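Casework Methods Workshop — Notebook
April, entry opened 9:15 a.m.

Subject: reconciling the two registers of persons missing after the raids in the Osari district.

The purpose of this entry is to record how the merged register was built, so that colleagues at Hollwood who take over the desk can repeat the work. The merged register should not be quoted outside the office until the open points listed further down are closed.

We hold two source registers. The first was compiled by the Dutis field office from interviews with families in the transit camps. The second was passed to us by the Nseir legal aid network and rests mainly on statements given at the district court. The two were drawn up separately, under different rules, and neither office saw the other's forms until this spring.

The Dutis register has one line per person. The Nseir register has one line per statement, so a person reported by a mother and again by an uncle appears twice. Earlier attempts to add the two together produced the figure of 2000 that has been repeated in several appeals. That figure is a sum of lines and should be withdrawn wherever we have used it.

Procedure followed this week. Names were first put into a single spelling, using the table agreed with the Dutis interpreters. Village of origin was then compared, then the father's given name, then the age stated at the time of the raid. A match on all four was accepted. A match on three was set aside for reading by hand. Anything less was left as two separate persons, even where the reader had a strong impression that the lines belonged together.

Age has been the least reliable field. Many families gave the age of the child at the time of the interview, counting the years of absence, while others gave the age at which the child was last seen. The Nseir form asks for one age and does not say which. We have added a column for the date of the statement and have stopped treating a difference in age as proof of two different people.

After the first full pass, 586 persons remain listed with no confirmed sighting, release or return. I regard this as a working figure only. It includes persons whose families have left the camps and cannot at present be reached.

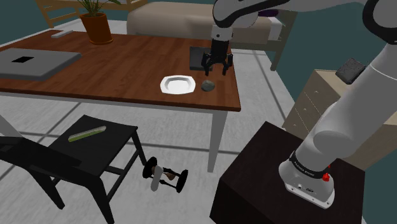 Dutis replied by noon that the figure should not go to the families in any form, as a name moved from one list to another is often heard as news of a death. The office would prefer that relatives be told only that the records are being checked, and asked to see the hand-read matches before anything is signed.

I accept the point. The wording of the family letter has been changed and the number taken out. The hand-read matches will go to Dutis in the usual sealed form, with the Nseir statement references attached and the witnesses' names removed.

Open points:

Returned persons. Nseir marks a person as returned when a relative says so. Dutis requires that the person be seen by staff. Until a common rule exists, the merged register carries both marks side by side, and the stricter one is used for totals.

Married names. Several women who escaped gave the names they were made to use in captivity. These must be kept in a restricted field and must never be printed on the public list. Two such names were found in an old draft and have been removed — the draft itself should be destroyed by whoever still holds a copy.

Consent. The Nseir statements were given for use in court. Written agreement is needed before they can be used for tracing, and the network has asked for a separate form. Draft text is in the shared folder, second version.

Villages with the same name. There are 2 settlements on opposite sides of the Osari river that share a name, and the Dutis forms do not separate them before the change of interviewer. Lines from either place are not to be merged until the ward has been confirmed by telephone.

Next step is the second reading of the three-field matches, by someone who did not do the first. Corrections go in the margin column with initials, and the original entry stays legible.

Entry closed 5:40 p.m. Register locked, key returned to the desk.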